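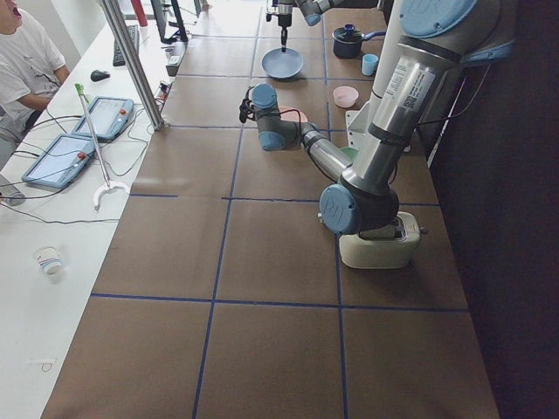
# Buying your first plot: notes for the Jodisstead evening

Start at 6.30 pm. Talk for half an hour, then questions. Lesego has the handouts.

## Opening

- Say who I am: Nomvula Shabalala, twelve years in land sales, the last five at Foltport.
- Ask for hands: who is buying to build, who is buying to hold. Adjust the middle part to suit.
- I will use the Mofokeng estate all the way through. It is the one I know best.

## The Mofokeng estate

- 190 plots in the first phase, 162 sold by the end of January.
- Standard plot is 675 square metres. The corner ones are bigger and cost more.
- Roads are graded but not yet tarred. Say this early. People who drive out there will see it anyway.
- Water is at the main gate. Connection to each plot is paid for by the buyer and is not in the price list.

## What to check before you pay

Go slowly here.

1. Look up the title yourself at the deeds office. Don't rely on a copy somebody sends to your phone.
2. Ask for the surveyor's diagram and find the pegs on the ground. If a peg is missing, have it put back before you sign.
3. Read the building clause. At Mofokeng you have three years to start, and there is a penalty after that.
4. Ask what the levy is now and who sets it.

Tell the story of Mesfin Teshome's plot (he is happy for me to use his name). He paid a deposit on one plot and the agreement listed the one next to it. It took four months to put right. The plot number was wrong on page two and he had only read the first page and the last.

## Paying over time

- Deposit, then 12, 24 or 36 months.
- Transfer happens when the last payment is in. You can't build before transfer. This gets asked every time.
- If you miss two payments, call the office. Jacobus Hlongwane deals with these and can usually move the dates.
- Keep every receipt.

## Questions I expect

- "Can I resell before transfer?" Yes, with written consent and an admin fee.
- "Will the price go up?" Phase two will be priced separately. Don't guess a figure.
- "What about Ziltetti?" Different developer. I can't speak for their terms.

## Close

Site visit leaves from the Foltport office at 9 am. Names to Marietjie Mahlangu at the door. Closed shoes, the ground is rough past the second row.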